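Home Laundry and Bedroom Helper, part-time (Felmont and Inddale)

Gebremichael Home Services is looking for one person to join our small household team. The work is in private homes, mostly in the bedrooms, and it is mostly with clothes and bed linen. If you like to see a heap of clean clothes become a neat pile, please read further.

About us

We take care of homes for families and for older people who want to stay in their own house. We began in Felmont with laundry only. Later our clients asked us also to make beds, to put away winter things and to keep wardrobes in order, and this is now the bigger part of what we do. In June we opened a second route in Inddale, and for this route we need help.

The team works in pairs. You will always know one day before which house you go to and with whom.

What you will do

Most visits begin in the same way. The clean clothes are brought to the bedroom and the bed becomes the folding table. We fold on the bed because it is wide and soft, and a big garment can be opened completely on it. For this reason the bed must be made first, with the sheet pulled tight. Then you take the clothes one by one, find the shoulders and the hem, and open each piece before you fold it. Thick sweatshirts need the most patience. They come out of the basket in a bunch, the sleeves are often caught inside, and if you fold too quickly the print on the chest gets a hard crease.
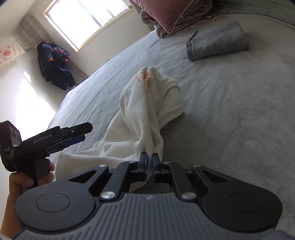

Your regular tasks

- Make the bed and smooth the sheet or the blanket before any folding starts.
- Sort the clean clothes by person, and after this by kind.
- Fold sweatshirts, T-shirts, pants and children's clothes in the way the client prefers. Each home has a card with these preferences, and we ask you to follow it also when you know a faster way.
- Fold blankets and spare bedding and put them on the shelf or at the side of the bed, as written on the card.
- Put away what is folded, in the correct drawer.
- Set aside any garment that has a stain, a loose button or an open seam, and leave a short note about it.
- Change pillowcases and sheets on the weeks when this is ordered.

You will not be asked to iron, to wash windows or to clean the kitchen. Other colleagues do this.

How we fold

We do not expect that you know our method already. You will learn it in your first two weeks. For a sweatshirt it goes like this. Lay it flat with the chest up and the collar away from you. Smooth it with the flat hand from the middle to the sides. Bring one sleeve in at the shoulder, so that the fold lies soft and straight, and let the sleeve run down along the body. Do the same with the other sleeve. After this the hem goes up to the collar.

Clothes with a picture or writing on the front are folded so that the owner can find them again in the drawer. Children know their clothes by the picture, and adults too, I think. A white sweatshirt with "Winnie the Pooh" in orange letters and a small bear face is very easy to recognize when the front is on top, and very easy to lose among other white things when it is not.
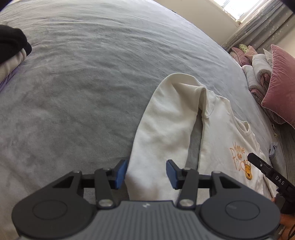 Dark pieces get their own pile, and light-colored cloths and linen are kept separate from them. We also ask you to leave free space on the bed while you work. When the piles come too close together, they fall over and the work must be done again.

Who we are looking for

- You are careful and calm with other people's belongings.
- You can stand and bend for a full visit.
- You can read and write simple notes in English. Your English does not have to be perfect - mine is also not.
- You arrive on time. Our clients plan their day around the visit.
- You are comfortable in homes with children and pets.

Experience in a hotel, a laundry or a clothing store is welcome, but it is not a condition. Two of our best colleagues had only folded for their own families before they came to us.

Hours and pay

The position is for 19 hours per week, divided over four mornings. There is no evening work. You receive 19 dollars per hour, and the time of travel between two homes is paid as working time. The first ten visits are done together with an experienced colleague and they are paid in full.

If you drive your own car, we pay the parking. The number 40 bus also stops near most of our Inddale clients, and we give a monthly pass to those who use it.

Work shoes for indoors and an apron are given by us. Please do not wear rings or bracelets that can catch on knitted fabric.

How to apply

Please write a short letter, half a page is enough, and tell us which mornings you are free and if you have worked with clothes or linen before. A formal resume is not necessary. Bring the letter to our office at 99 Kendell Street in Felmont, or send it by mail to the same address, with the name of Jad Khoury on the envelope. Letters should reach us by 25 Sep 2026.

We answer every letter. If we invite you, the meeting takes 40 minutes, and in the second half of it we will fold some clothes together, so please come in clothes that are comfortable for you.

Jad Khoury
Team coordinator, Gebremichael Home Services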